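Last updated: July

Cold room at Gál trips overnight, restarts with the wrong settings
Status: open (was closed, reopened, closed by the system, reopened)
Raised by: Ferenc Vincze
Handled by: Jenő Rácz, Bilura support

Ferenc Vincze
Cold room was off again when I opened up. Controller display dark, breaker for the compressor down. Pushed the breaker back up and everything started with the cheerful noise it always makes. Setpoint should be 4 degrees. It had gone back to 14, which I assume is the factory's idea of cold. I've set it right and moved the milk, cheese and cooked meats to the upright fridge in the back, where they are now living on top of one another.

The controller is the Drinero one your people fitted in spring. The alarm box is a Famik, older, and it did not make a sound. It does make a sound when I open the door to fetch butter.

Please don't send me the article about checking the door seal. I have checked the door seal. I've become quite close to the door seal.

Jenő Rácz
Thanks Ferenc. Could you check that the door seal is clean and closing evenly along the bottom edge? Also, what else is on the same circuit as the compressor, and does the controller show anything in its history after a restart? Hold the down arrow until the display blinks, then step through with the up arrow.

Ferenc Vincze
Seal clean, closing evenly, bottom edge included.

On the circuit: compressor, the controller, the light inside the room, and one double socket on the outside wall. The alarm box is on a different one, with the till.

History is empty. It says "no events". I would have called last night an event.

Jenő Rácz
If the history is empty and the setpoint reverts, the controller isn't saving anything when it loses power. There's a small backup battery behind the front cover. On that batch they sometimes shipped with the plastic tab still in. Switch off at the isolator first, take the two screws out at the bottom, and look on the left for a coin cell. Pull the tab if there is one. That should fix the settings. It won't fix the breaker, that's a separate fault.

Ferenc Vincze
Tab was there. So the controller has been running since spring with a battery it had never met. Tab now removed, cover back on, one screw slightly less round than it was. I flicked the isolator off and on to test and it came back at the right setpoint.

Leaving it overnight with a thermometer in a jug of water on the middle shelf.

[Ticket closed automatically: customer confirmed fix]

Ferenc Vincze
Reopening. I confirmed a battery. The breaker was down again this morning. Setpoint held, history now says "power loss", so at least the thing has started keeping a diary. Water in the jug was up to 14, so it must have gone early in the night. Upright fridge back in service. Chocolate has been put in my office, where it isn't safe either.

Jenő Rácz
Sorry about the auto-close, it reads the word "came back" as good news. What's plugged into the double socket at night?

Ferenc Vincze
Nothing at night.

Ferenc Vincze
Correction. I went and looked, and then I asked. The floor dryer gets plugged in there after mopping and left running until whoever closes up remembers it. The plate on the back says 2000 W. In fairness it has been doing this for years, but in fairness the old compressor was smaller.

Jenő Rácz
That would do it. The compressor draws hard when it starts, and after a defrost it starts with the fan and everything else at once. With the dryer on the same breaker you'd get away with it most nights and not others. Warm weather means longer runs, so it shows up now. Please:

1. Move the dryer to any socket on the till side, or stop using it.
2. Tape over the double socket.
3. On the controller, set the start delay after defrost to 5 minutes. It's in the second menu, marked "dly". It'll be at zero.
4. Leave the rest of the second menu alone, please.

Ferenc Vincze
Done, done, done, and I looked at the rest of the menu but only looked. There's a setting called "cdF" that I would love to know about one day.

Dryer is now by the till. The tape on the socket says DO NOT. I ran out of tape before I could say what.

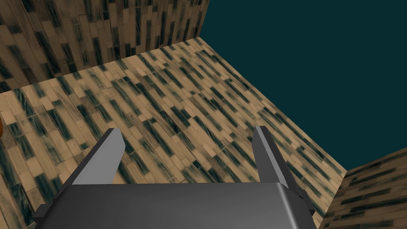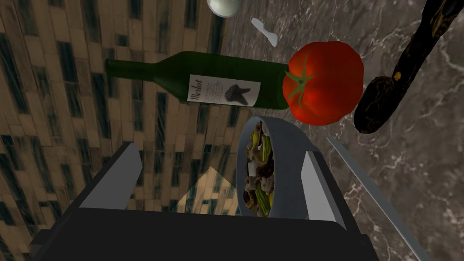
Second one: Merlot with the cat on the label, tomato, aubergine. 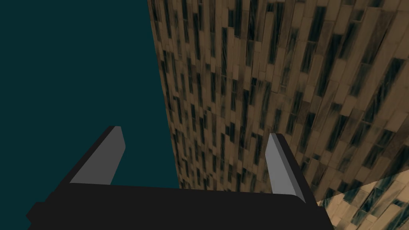

First night after the change: breaker stayed up, history shows two defrosts and no power loss. Jug of water cold enough to make my teeth ache, a test I don't recommend. Milk and cheese moved back in, meats still in the upright because I'm a coward.

Jenő Rácz
Good. Could you leave the ticket open until after Sunday? You're shut then, so the door stays closed all day and the defrost pattern changes. Also, the alarm. If it's silent when the room is warm and noisy when the door opens, the temperature probe is probably unplugged or was never moved across when the new controller went in. Look above the evaporator for a thin grey lead with nothing on the end of it.

Ferenc Vincze
There is a thin grey lead. It has a probe on the end of it, and the probe is outside the cold room, resting on top of the door frame. It has been faithfully monitoring the corridor. I'd like it noted that the corridor has been fine.

Can I feed it back through the hole myself, or does that need one of yours? The hole has foam in it now, and the foam looks like somebody meant it.

Jenő Rácz
Leave the foam. I'll come and do it and refit the Famik while I'm there, no charge for the probe, that one's ours. I'll bring a new screw for the cover. Until then keep the jug on the middle shelf and read it when you open and when you close. If you get a power loss in the history again, ring, don't add it here, this thing will only close itself.

Ferenc Vincze
Jug stays. Somebody has written "not for drinking" on it, in my handwriting.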